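Search this site
Search
Menu

Raravitz teaches robots to tidy up, one bedspread at a time

New training method learns from household mess, including the kind its own engineers make

June - Raravitz, which studies how machines handle ordinary objects, today released results from Orthorpe, a method for teaching robot grippers to put small things into boxes. The company concedes that toddlers have been working on the same problem for longer and with less funding.

Most tidying research takes place on a clean table under good lights, with a handful of blocks that have been picked up so often they could probably do it themselves. Orthorpe starts in bedrooms. People carry a pair of hand-held grippers, each with a camera on it, and put away whatever is lying around. A robot fitted with the same fingers then learns from those recordings.

"We had a robot that was brilliant in our lab and useless in my apartment," said Consuelo Bermúdez, who leads the Orthorpe work. "I took that a little personally. My apartment is not that bad."

The training set holds over 3,000 recordings. Each one starts with a pile of unrelated items on a soft surface and an open box to put them in. A bedspread gives under pressure and bunches when dragged, and it is often printed with flowers that a vision system would love to pick up.

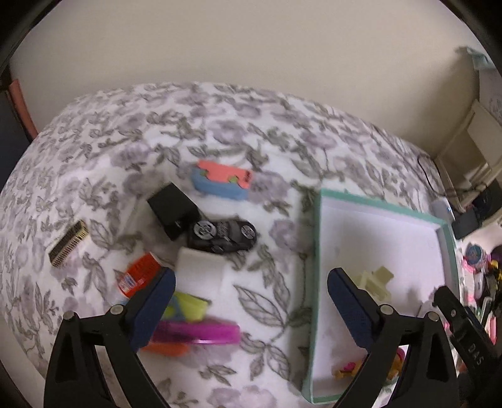
Those piles are mixed on purpose. A toy car wants a different grip from a foam block, and a bottle lying on its side will roll if approached without tact. Earlier methods treated each pick as a fresh event. Orthorpe looks at the whole pile, chooses an item it has a fair chance of lifting, and works out which finger angle will still make sense once the item is over the box. The team calls this step "looking ahead," having failed to agree on an acronym.

In tests on 1,000 picks with objects the robot had not met in training, the method cut dropped items by 45 percent compared with the company's previous system, Cliltutus. Most of the gain came from flat, shiny things such as lids, which Cliltutus tended to chase across the bed.

"Cliltutus was very determined," said Trinidad Macapagal, who designed the tests. "It once pushed the same lid for most of an afternoon. We have learned to value a robot that knows when to try something else first."

The results come with limits. Orthorpe still struggles when 2 objects are pressed together, and it has no opinion on whether an item belongs in the box at all. Anything within reach is considered clutter. Rocío Cárdenas, who ran the home recording sessions, advises visitors to keep hold of their keys.

Raravitz will next try the method on drawers and laundry with its research partner, Aquino. Socks are expected to be difficult - they come in pairs, at least in theory. A paper describing the method and a portion of the recordings are available to research groups on request.

Media contact: Erlinda Ambrosio, Raravitz press office

We use cookies to remember your preferences. Accept | Manage settings

© Raravitz. All rights reserved. Contact | Privacy | Back to top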